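About Bovora

Bovora is a small cleaning and tidying company in Zirnside. Sânziana Anghel started it in January with one client and a borrowed vacuum. We now look after nearly 50 homes and 9 offices.

Most of our visits are short. We pick up what has been left on the floor, sort bottles and cups, empty the trash and put a fresh bag in every wastebasket, folded over the rim so it stays put.
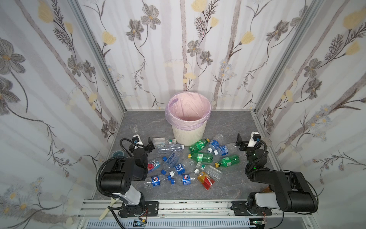

What we do

Weekly tidying, office trash rounds and move-out cleaning. A standard visit takes 90 minutes. We bring our own bags and cloths. Recycling goes in whatever bin your building uses.

Where to find us

Our office is upstairs in the Husar building. The door is open Thursday mornings, or leave a note at the front desk and we will call you back.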